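How to move your family recipes out of a shoebox and into one binder

Posted November 6, 2021

Quick one today, kids are home. Several of you asked how I did the recipe binder so here goes.

What you need
Three-ring binder, 2 inch. Page protectors, the top-loading kind. Tab dividers. A pen that doesn't smear. A phone with a scanning app if you want backups (you do).

Step 1. Dump it all out
Everything. Cards, clippings, backs of envelopes, the printouts from 2 computers ago. I had 289 pieces of paper. Took up the whole bed.

Step 2. Toss the dupes
I had the same banana bread 4 times. Keep the one with the stains and notes on it, that's the one somebody used. If two versions have different amounts, clip them together and sort it out later. Don't stop to bake. I stopped to bake. Lost a weekend.

Step 3. Piles
Start with big piles – soup, mains, bread, sweets, holidays. Don't get fancy with sub-piles yet. Sweets will be the biggest, split it into cookies and candy / cakes and pies once you can see what's there.

Step 4. Scan before you sleeve
Plastic glares, so scan the bare paper. Flat on a table by a window, no overhead light. Name the file with the dish first and then who it came from, so "lentil soup Rosalind" and so on. Fronts AND backs. My aunt wrote oven temps on the back of evrything.

Step 5. Sleeve and file
Small cards go two to a page, back to back, with a dab of removable tape so they dont slide to the bottom. Full sheets one per sleeve. Newspaper clippings get a plain sheet behind them or the ad on the other side shows through.

Step 6. Index page
Handwritten is fine. Dish, tab, who gave it to you. Leave gaps, you'll be adding.

Fixes for common problems
Faded pencil – bump the contrast on the scan, then copy it out on a new card and keep the old one behind it.
Grease spots – leave them. Blotting with a paper towel is ok, water is not.
No name on it – text a photo to the family group. Venla Peltonen, my cousin, identified nine of mine in one evening.
"Bake until done" – write your own time in the margin next time you make it.

Binder lives on the shelf by the flour now. Holiday tab is still a mess, will update when thats done.
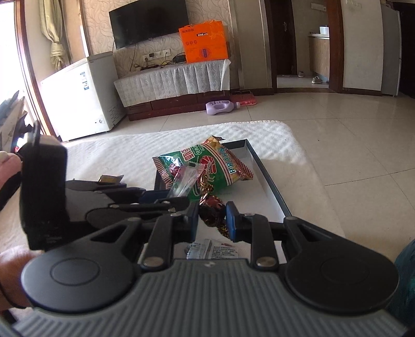

One more thing on the holiday tab – file by holiday first, dish second. I did it the other way and had to redo the lot.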